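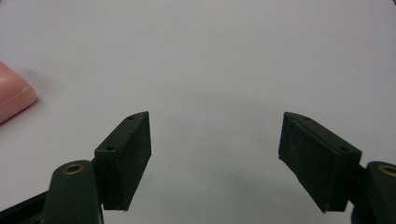

Photos: author's own. Reuse permitted with a link back.

Clearing the white table, and what went back on it

The table came from Grelten in May, flat-packed, with 2 bags of hardware and a leaflet with no words in it. It replaced a shelf unit that had collected things for years. My aim was a work surface I could wipe in one pass, so the first rule was that nothing gets stored on it by default. An object has to have a use at the table or it goes in a drawer.

I started by taking everything off and sorting it on the floor. Most of it was paper: manuals, receipts, delivery slips. The manuals went into one box file, spine out. The rest I weighed before it left the house, out of curiosity, and it came to 2,140 grams. The receipts I needed for tax were scanned at 200 dpi, which is enough for thermal print if the contrast is turned up first.

Cleaning the top was next. White surfaces show gray smears long before they show dirt, and in my experience the smears are mostly leftover cleaner. The method I settled on:

Dry microfiber cloth first, long strokes, one direction.
One drop of dish soap in a bowl of warm water. Wring the cloth until it stops dripping.
Wipe from the back edge to the front. Rinse the cloth, repeat with plain water.
Dry with a second cloth. Wait 10 minutes before putting anything down.

I tried a spray from Pukum as well. It cut grease faster on the stove side of the room but left a film on the table that I could feel with a fingertip, so it stays under the sink. Melamine sponges I avoid on anything with a sheen. 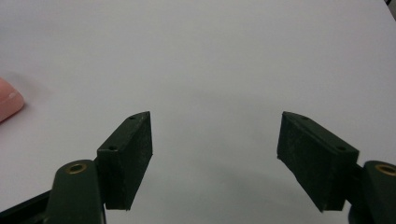 The surface between sorting rounds. White to pale gray, depending on the light.

The light matters more than I had allowed for. With the ceiling lamp alone the far side reads as clean when it isn't. I now check with a flashlight held low, nearly parallel to the top, which throws every crumb into relief. It takes a few seconds and I do it after the last wipe.

Next question: what goes back. The pen cup failed, as I use one pen. The tray for keys moved to the hall. The charging cable is clipped under the rear edge and comes up only when in use. A soap dish was the one candidate I wanted to consider properly, because I had been looking for something to hold small wet items such as a sponge or a brush head. It is cream plastic with rounded corners and a raised grid of thin ribs inside, so whatever sits in it is held off the floor of the dish.

My only reservation is the cleaning. A lattice has a lot of inside corners, and soap residue settles in all of them. An old toothbrush and hot water will do it, once a week.
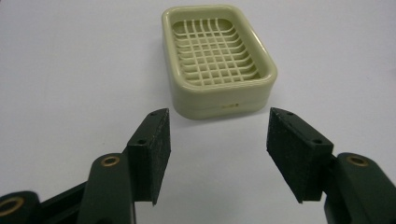
Forirdale wrote in the comments that a ribbed dish should be soaked in white vinegar and water before any brushing, and that the brush then has very little left to do. I've added that to the weekly routine.

Still open: a liner for the cable drawer, and whether the lamp from Leclerc will clamp to an edge this thick. The jaw opening isn't given on the box. I'll measure it before I unpack the arm.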